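Fruit Bowl and Desk Sets: Frequently Asked Questions

What does Sarusum sell?
Scalloped bowls, artificial fruit and a small range of desk items. Most customers use them together on a side table, counter or home desk.

Is the fruit real?
No. All of our fruit is artificial and should be kept away from small children and pets who might chew it.

Can I keep the bowl on a desk?
Yes. The Illia bowl is wide and shallow, so leave space on all sides and put taller items, such as a pencil cup, behind it. 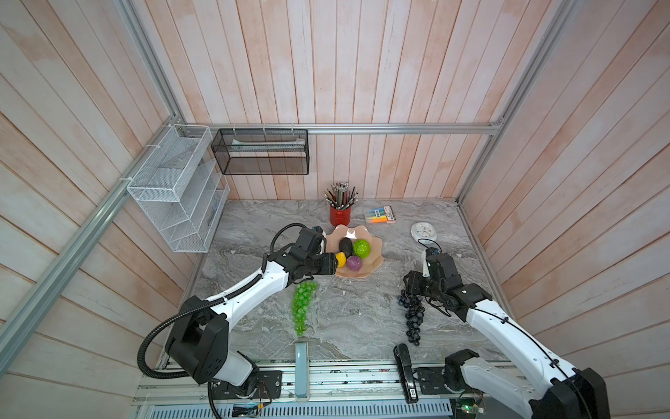
Peach-colored bowl with red pencil cup and round white clock.

Which fruit should go in first?
Start with the largest piece, then fit the lemon and the other small pieces beside it. Grapes go in last. A bunch can rest over the other fruit or lie on the table next to the bowl.

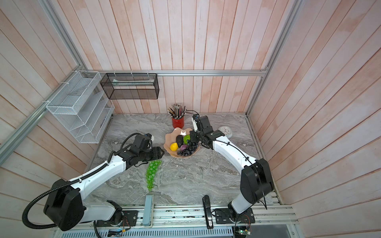 If you have two bunches, keep one of them out of the bowl until the rest is settled. Dark grapes show up best against the pale rim. Green ones look better next to purple or yellow fruit.

How do I clean the bowl?
Take everything out and wipe it with a soft, damp cloth. Dust collects in the creases between the panels. Do not use scouring powder, as it dulls the shine.
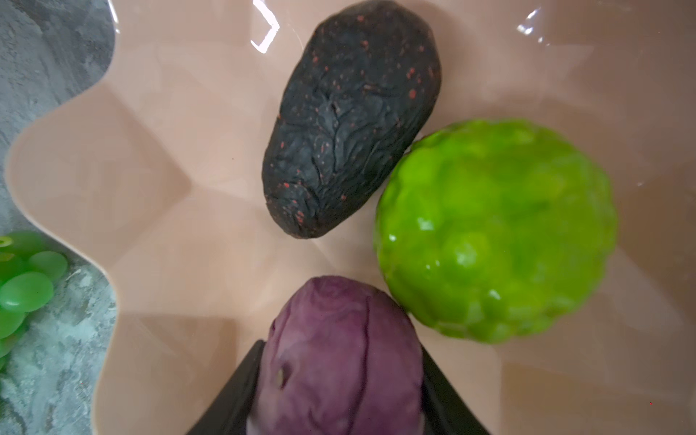
Glossy interior with dark, wrinkled fruit and bumpy green fruit.

Can I order single pieces?
Yes. Use item 325 for green grapes and item 929 for the bumpy green fruit. Single pieces ship from our Mangubat warehouse in October and year-round after that.

Are the pens and highlighters included?
No. Desk sets come with the cup only. Customers supply their own pencils and highlighters.
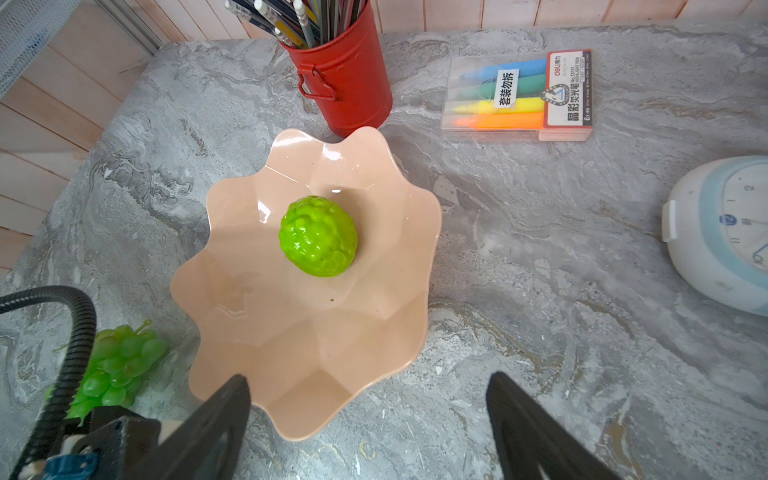
Musterora

What is the return period?
You have 12 days from delivery. Bowls must be sent back in the original carton with both inserts.

Page updated January 15, 2023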